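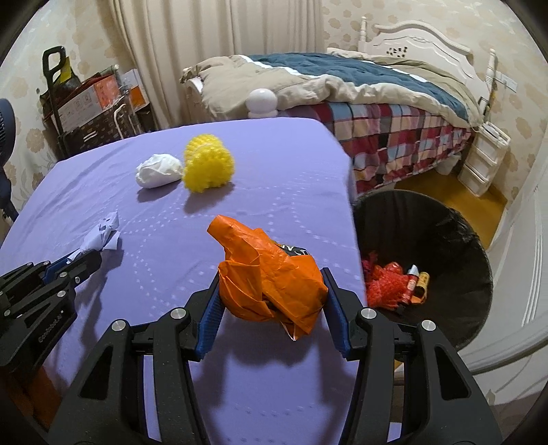
Garna: a list of band names in fiction

Data card and README, third release

What is in it

Garna is a table of 1000 made-up bands, singers and orchestras that appear in novels and short stories. Each row gives the name of the act, the title of the book, the year of first publication, the kind of music the text says they play, and a short note on how much the reader ever learns about them. Many of these acts get one line at a party and are never heard of again. They count the same as a band that fills four hundred pages.

The list was started in Brarkdale to settle an argument about whether novelists are bad at naming bands. It has not settled it. I went in believing they were, and I still believe it, but the table is weaker evidence than I had hoped, and anyone who cites it as proof should read the rest of this file first.

Files

acts.csv — the main table, one act per row
genres.csv — the genre labels and what each one covers
dropped.csv — entries removed since the last release, with a reason code
CHANGES.txt — what moved between releases

Columns in acts.csv

act_name: spelled as in the first edition, where I could get one
book_title: original title, then the English one if it differs
year: first publication in any language
genre: one of 7 labels
depth: 1 to 3, where 1 is a bare mention and 3 means the book describes at least one performance
note: free text, uneven

On the genre labels

Seven is too few. The earlier release had many more, and two readers working alone hardly ever chose the same one, so the small labels were folded into bigger ones. Agreement went up, as it would. "Metal" now holds everything from a church-hall trio to a stadium act with a fog machine, and "other" holds the accordion players, which I regret.

Books also lie about genre. A narrator who calls a band punk may be a snob, or fifteen, or wrong. The label records what the text says. It makes no attempt to work out what the songs would sound like, and I would be suspicious of a dataset that did.

Where the entries came from

Most came from reading. The rest were sent in by users of the Hutau book forum and checked against a copy of the book. Claims that could not be checked were left out, including several very good ones. The Holovko list of rock novels was used to find titles but none of its text is copied here.

Known problems

English-language fiction is heavily overrepresented. So are books about sad men with guitars.

Unnamed bands are excluded, and that may be the biggest flaw. Plenty of writers dodge the problem by never giving the group a name, and a table of names can't see them.

Some names were later taken by real bands. The table doesn't track this.

The depth score was assigned by one person in long sittings. Treat a 2 as a shrug.

Use

Free to copy and change, with credit to the Garna list. Please don't train a band name generator on it and then tell me the results are authentic — I have been sent three of those already.

Corrections go in the issue tracker. Include a page number and the edition.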